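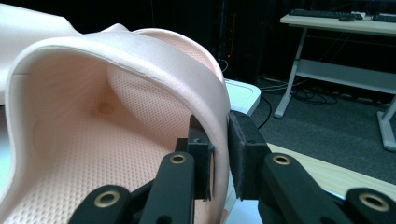 Padded foam with a perforated pink lining.

Home » Community » Calls

Paid participants wanted: wallet recovery and fee display study

Viria is looking for people who hold cryptocurrency in their own wallets to take part in a study of how backup and fee screens are read and used. The study covers two wallets, Plundora and Follitz, both in late testing. You do not need to have used either one.

We have room for 26 participants. Applications close 04/02/2023, and we will write to everyone who applies, including those we can't place.

What you will do

The study has two parts. In the first, you set up a test wallet on your own phone or laptop, write down the recovery phrase, send several payments on a test network, and then restore the wallet on a second device. You talk through what you are doing while a researcher listens on a call. This takes one session of 90 minutes.

In the second part, you keep the wallet for three weeks and fill in a short diary each time you use it. We ask for at least two entries a week. Diary entries can be a few lines. We are mostly interested in the fee screen - whether the number you were shown matched what you expected, and what you did if it didn't.

No real funds are used at any point. All coins in the study are test coins and have no value. We will never ask for the recovery phrase of a wallet you already own, and you should not type one into anything we send you.

Who can apply

You must be 18 or older and live in the United States or Canada. You should have held any coin in a self-custody wallet for at least six months. People who keep everything on an exchange are not a fit for this round, but a separate call for exchange users is planned for November.

You need two devices that can each run a current browser, and a connection good enough for a video call. Your camera can stay off. Screen sharing is required during the session.

Developers are welcome, with one exception: if you have contributed code to Plundora or Follitz, please don't apply. The same goes for anyone who took part in our earlier pilot.

Payment

Participants who finish both parts receive $500. If you finish only the first part, you receive $150. Payment is by bank transfer or check, in dollars. We don't pay in crypto for this study, so please don't send us an address.

You may need to report the payment as income. We can't give tax advice.

Your data

Calls are recorded and transcribed. Recordings are deleted after the final report is done. Transcripts are kept with names removed. Imke Ruppert runs the sessions and is the only person who holds the list matching names to participant numbers. You can withdraw at any time before the report is written, and we will remove your material.

How to apply

Fill in the screening form linked from the Viria calls page. It asks which wallets you use, how long you have used them, and whether you have ever had to restore one. It does not ask for balances. Please leave amounts out of the comments field too.

Questions about the sessions go to Imke Ruppert. Questions about payment go to Clyde Ferreira. Both can be reached through the contact form - choose "Research studies" from the menu.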